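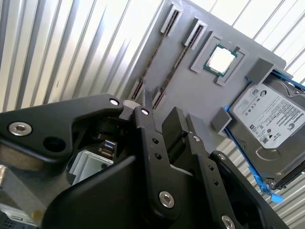
Rostam Pakzad's reply came in before I had the kettle on: the second ball loses air faster than the first, and he thinks it is the valve seat and we should stop blaming the bladder. He wants both balls kept on the shelf over the weekend with nobody pumping them up in between.

October, Saturday, 9.40
Entry by Wilma Chisholm

Match balls for the Plarkari league, continued from the last page. We have 2 from the Kawaguchi batch and 5 from Flikard, all size five, all stitched. The league wants to know which lot to order for the spring half of the season. The clubs complained in the autumn that balls were going soft by half-time, mainly at the Pronholm ground, where the pitch is hard and the keepers kick long.

Kick rig set as before, same plate, same distance to the wall. Each ball gets 3,000 strikes with a pressure reading before and after. Kawaguchi A finished last night and held well. Kawaguchi B is the one Rostam means. It needed topping up twice before the run was done, so the figures for it are not much use and I have crossed them out in the table. I'll run it again with a new valve.

Flikard 1 and 2 done. Both kept their pressure, but the outer skin on 2 has started to lift beside a seam. Not enough to fail it under the league's own rule, though a referee might see it differently. Marked the spot with chalk so we can see if it spreads. Flikard 3 goes on after lunch.

Water test: ball turned in the tray 96 times, wiped, weighed. Kawaguchi A took up less water than either Flikard. The scales drifted again, so I checked them with the brass weight before each one. Please do the same, and write down the check as well as the weight. Last week's sheet has weights only and I can't use it.

Bounce test not started. The floor by the door is uneven and the readings there came out lower than on the steel plate. Use the plate.

Rang the Pronholm club secretary. Their balls are stored in a shed with no heating and pumped up on the morning of the match. That could explain some of the complaints. Asked for two of their used ones to be sent over so we can test them next to the new ones.

To do: valve for Kawaguchi B, more needle adaptors (down to the bent one), Flikard 3 to 5, ask the league if they want the training balls done too.

11.15. Rostam rang. He agrees to the new valve but wants the old one kept in a labelled bag.

We use cookies to remember your settings on this site. Accept | Manage choices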